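Glossy bags are wrecking my grasp labels (hand-held grippers, wrist cam)

stura_nights
OK so I've spent my evenings since June on an episode splitter and I need somebody to talk me out of a bad idea. The setup is two hand-held grippers, one per hand, a camera on each and another at head height. Objects go from the tabletop into a clear tray, and the splitter (it's called Dokley, don't ask) is supposed to chop a long recording into approach, grasp, carry, release. Boxes and fruit were fine. Then I moved on to snack bags and the whole thing fell over.

My grasp detector looks at a patch between the jaws and asks if there's object in there or not. It's a small mask network and a 7-frame median on the output, nothing fancy. On shiny film the mask flickers like crazy. A crease catches the light, the mask drops it, the jaws shift a little, mask comes back, and now I've got three "grasps" in a spot where the fingers haven't closed on anything yet. The wood grain is no help either! Pale film over pale table, and the net is perfectly happy to call a strip of bag "table." 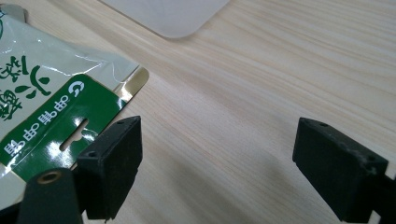
I ran the last batch through and got 1,022 grasp events, which is just silly for the amount of picking in there. I tried a longer median and it ate the short regrasps. I tried turning off the highlight augmentation (I know, I know, desperate) and it got worse. So the bad idea: throw the mask out completely and split on jaw width alone. Width goes below a threshold and stays there, that's a grasp. Width opens back up, release. Please argue.

mossy_kernel
Not a bad idea, that's what I do. Width is cheap and it doesn't care about glare. Put hysteresis on it, different thresholds for closing and opening, and you're most of the way there.

Raghavendra Krishnan
I'd argue. Width works beautifully until the object is a bag, and you've got bags. Film folds. You close on a sealed edge and your width reads nearly the same as jaws closed on air, so a real pick and a miss look identical. We went down this road with Varghese (our labeler, long dead, may it rest) and ended up with a lovely clean timeline full of carries that had nothing in them.

You want both signals, but ask them different questions. Width tells you when. The mask tells you whether. Only run the mask after the fingers have been still for a bit, and then vote over that window. Flicker on the approach stops mattering when you never look at the approach.

mossy_kernel
That's a lot of machinery for a splitter. He can throw out the empty carries by hand.

Raghavendra Krishnan
Out of 1,022 events? You first.

stura_nights
Ha. OK, the "when/whether" thing makes sense to me, and I tried a rough version last night. Gate on jaw speed, wait until it settles, vote. The fake approach grasps are gone as far as I can see — I scrubbed through a stretch by hand and didn't find one.

What's left is ugly in a different way. The vote still goes wrong on the carry, when the bag sits right up between the fingers and there's almost no background left in the patch. The net was trained on crops with plenty of table in them and I think it's lost without it. Also both streams feed one timeline in my tool, so if the left gripper is hovering open while the right one is holding something over the tray, any sync slip means I credit the wrong hand. Had that bug for weeks and blamed the network the entire time, sorry network.

So now I'm wondering if the head view should be the one that settles it. It sees both hands and the tray at once, and a packet held over the tray is pretty hard to confuse with an empty jaw from up there.

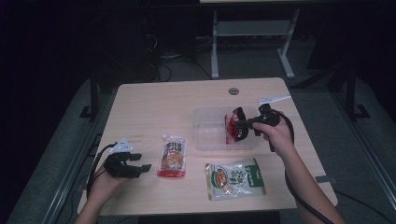

Dexter Bautista
I'd be careful leaning on the head view for this. It's great for which hand and which container, and poor for contact. Your own fingers and the gripper body cover the very spot you care about on every second pick, and if the lights are low the exposure drifts all over the place. I use it as a tiebreaker only: wrist vote first, and if the wrist vote is split, ask the head view whether anything is moving along with the gripper.

Motion is the bit I'd push on. Skip the appearance question and check if the pixels between the jaws stay put in the wrist view while the table slides by. Something held moves with the camera. Track a few points in that patch during the carry and look at the flow. Caluvley has a node for it if you don't want to write your own, though the docs are thin.

mossy_kernel
Flow on specular film? The highlights slide around as the bag turns. You'll be tracking reflections.

Dexter Bautista
Some of them, sure. Printed areas track fine in my experience, and most snack bags are covered in print. Use a robust fit and let the reflections lose the vote. Plain foil I have no good answer for.

Raghavendra Krishnan
Agree with Dexter on flow, still think you keep the mask for the moment of closing. And please fix the sync before anything else. Log the offset between the 2 wrist streams per recording and refuse to split if it wanders. I would make that a hard error and not a warning, people scroll past warnings.

stura_nights
Making it a hard error tonight. I'll hold back 2,000 frames of bags only, label them by hand (coffee) and compare mask vote, flow, and plain width side by side, so mossy gets a fair shot too.

mossy_kernel
Appreciated. Put some plain foil in there, I want to see flow sweat.

stura_nights
Deal. If anyone has a config for the Caluvley node that isn't the default one, send it over, mine dies on startup complaining about a missing patch size.

Dexter Bautista
It's under tracker, not under input. Took me an hour to find. Sending mine.

Related threads
Hysteresis values for jaw width, post yours
Syncing two wrist cameras without a hardware trigger
Stura exporter drops the last segment
Clear trays and depth: any luck?
Point tracking in the wrist view, CPU only

Contact the moderators | Copyright the respective posters | Back to top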